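Shop > Seasonal > Tabletop Trees > Miah mini tree set

Print this page | E-mail to a friend

Miah mini tree set - item 1633
Back in for the season. Small run again, 10 sets per carton.
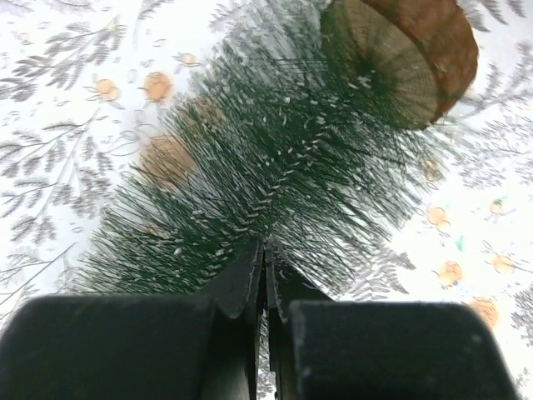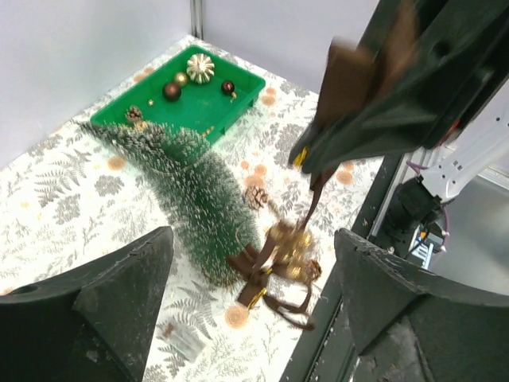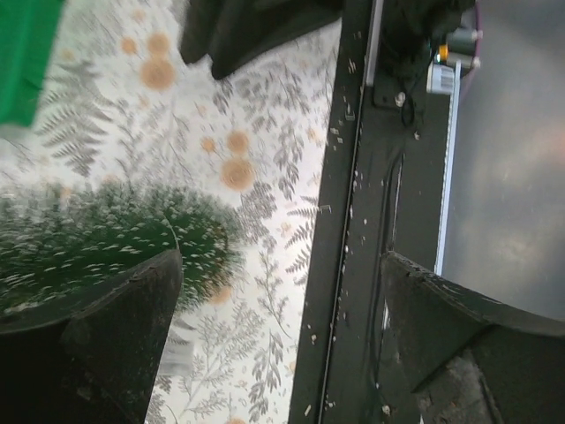
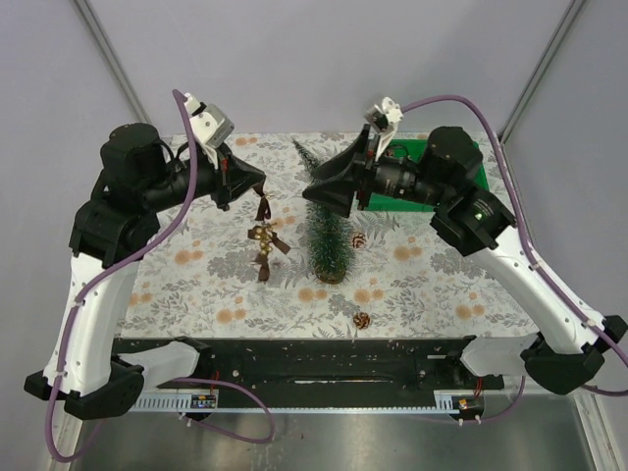

Miah is the little bottle-brush tree from Ikside, sold with a few bits to go round it. Dark green bristles, white flecks, stands by itself on a desk or shelf. Base is a slice of log with the bark left on, so every one comes out a bit diffrent. Gold jingle bells on brown ribbon, pine cones, small ornaments for a bowl or tray - the ribbed gold pumpkin is the one people ask for. Green tray not included, sorry.

Bristles get squashed in the box. Fluff them out from the bottom up, takes 2 minutes. Flocking sheds a little, shake over the sink first. Indoor use only. Keep away from candels and small kids.

Bells also sold separate, ask Mimoza Begović at the counter. Carton orders to Imtiaz Rathnayake, in by Saturday please. Returns within 7 days, tags on.

Filed under: Christmas Minis, Trees & Greenery, Under the Counter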